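Ticket: Score line drifting on folded invitations, pearl stock only
Opened by: Amanuel Tilahun, Fladham workshop
Opened: 01/10/2021
Machine: Zedetix card cutter, desktop model
Software: Trindus layout, current release
Status: Closed

3 shares

Problem as reported

The score line down the middle of the folded invitation is not landing in the middle. The first few cards in a batch are fine. After that the line creeps to the left, and by the end of the batch the front panel is visibly narrower than the back. When you fold the card, the back edge sticks out past the front.

It only happens on the Rakena pearl stock. Plain white and plain ivory score correctly from start to finish with the same file.

The order is 82 folded invitations with a ribbon slot on the front. The slot moves along with the score line, so the ribbon ends up off center too. I have stopped the job.

What I had already tried before opening this

Turned the machine off and on.
Loaded the file again from the saved copy.
Cleaned the feed rollers with a dry cloth.
Switched to a new blade. The cut edge is cleaner but the score line still moves.

Reply from support

Please check the following and write back with the result of each.

1. In Trindus, open the page setup and confirm that the sheet size matches the sheet you are feeding. A pearl sheet can be trimmed a little differently from plain stock.
2. Check that the side guide is tight. It can feel tight and still shift when a stiff sheet pushes against it.
3. Run a batch of plain stock and then a batch of pearl without touching anything in between.
4. Tell us which way the grain runs on the pearl sheets.

Answer from Amanuel

1. Sheet size matches. I measured the pearl sheet and the plain sheet against each other and they are the same.
2. Side guide is tight. I put a pencil mark next to it and it was still on the mark after the batch.
3. Plain batch was good. Pearl batch drifted again.
4. Grain runs the short way, so the fold is against the grain. The plain stock is the same, so I don't think this is the cause, but I can't rule it out.

One more thing I noticed. The pearl sheets have a coated side and an uncoated side. I feed them coated side down so the score goes on the inside of the card. The rollers are gripping the coated side.

Reply from support

Thank you, that is useful. The coating on pearl stock can leave a fine powder on the lower roller, and the sheet then slips a small amount on each pass. A dry cloth tends to spread the powder around. Please do this:

Unplug the machine and lift the front cover.
Wipe the lower roller with a cloth dampened with plain water. Turn the roller by hand so you reach all of it.
Leave the cover open for 20 minutes.
Close up, load a small batch of pearl stock, and measure the front panel on the first and last card.

Please also send the cutter's total sheet count. It is on the last page of the settings menu.

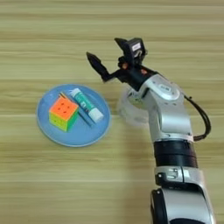
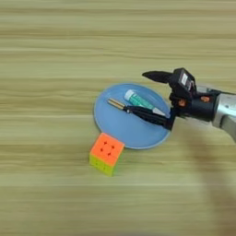 Answer from Amanuel

Roller wiped. There was a gray film on the cloth, more at the left end than the right. I wiped it a second time with a fresh cloth and got very little off.

Test batch of pearl stock: much better. The first card was right. The last card was still out, but by less than the width of the score line. Before this it was bad enough to see from across the room.

Sheet count is just over 2,000.

Reply from support

The lower roller sleeve on this model wears with use, and coated stock wears it faster. With that count and the film heavier on one side, we would replace it. We are sending a sleeve to the Fladham address. It slides off to the right once the end clip is out – no tools needed.

Until it arrives, you can lower the feed speed to the slowest setting and wipe the roller between small batches. Please don't raise the roller pressure. It will mark the pearl finish.

Answer from Amanuel

Slowest speed helped. I got the customer's sample set done that way and mailed it, and left the rest of the order for the new part.

The Trindus preview resets the feed speed to normal each time a file is opened. I had to change it back by hand every time. Is there a way to save it?

Reply from support

Yes. Set the speed, then choose Save as stock profile and give it a name. Pick that profile when you open the file. The speed is kept with the profile and not with the file.

Answer from Amanuel

Sleeve arrived and is on. The clip was stiff but came out with a fingernail. I ran the whole invitation order on pearl stock at normal speed. First and last card measure the same, and the ribbon slots line up.

I saved two profiles, one for pearl and one for plain. I will wipe the roller after each pearl job. There are more folded cards booked in for July on the same stock, so I would like to order a spare sleeve. Please send the part number.

Reply from support

Part number sent by email. Closing this ticket. Reply here if the drift comes back and it will reopen.

3 comments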